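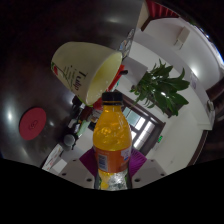

Robots have rules too. Lots of them! Some are for the robot and some are for the people standing near it, and the grown-ups at the Minami workshop in Basbridge have to know both kinds. Take the squeeze rule. A gripper has two fingers, and they have to hold a thing hard enough so it doesn't drop but not so hard it gets crushed. Look at the orange juice. The fingers have it down near the base, one on each side, and the plastic at the bottom is clear and crinkly — squeeze that too hard and you get a sticky table. So the rule is, start soft. Add a little. Stop.

Who makes the rules?

People do. Big groups of engineers from lots of countries sit down and argue until they agree, and then it gets written up and that's called a standard. A standard is a rule book everybody can share. Some are very long and pretty boring. Then each workshop writes its own shorter list on top. The Minami list has 13 rules. Desta Gebru wrote most of them and she keeps adding more.

Some of the rules

Know where the stop button is. Before anything else! It's big and red and anyone can push it, even a visitor, even you. You won't get in trouble for pushing it.

Fingers out. Yours, not the robots. Any place where two parts close together is called a pinch point. Pinch points hurt.

Lids on. Drinks and wires don't mix. Check the cap is screwed tight before the gripper goes anywhere near it.

Breakable stuff goes slow. Cups, plates, glass. Half speed, and keep it low over the table so there isn't far to fall.

Hair tied back, sleeves up, no dangly necklaces.

Say it out loud. "Starting!" before you start. Sounds silly, do it anyway.

Write down the oops

If somthing gets dropped or bumped, it goes in the oops book. Even small ones. There are 133 oopses in there so far and Ehsan Hashmi has read every one. Nobody gets yelled at. He looks for the same oops happening twice, then they fix the rule or make a new one. The rule about lids came from oops number 18.

Try it at home

Get an empty plastic bottle, no lid. Squeeze it with just two fingers and lift. How soft can you go before it slips? Now put some water in and try again, over the sink please. Did you need to squeeze more? Write your own squeeze rule and stick it on the fridge.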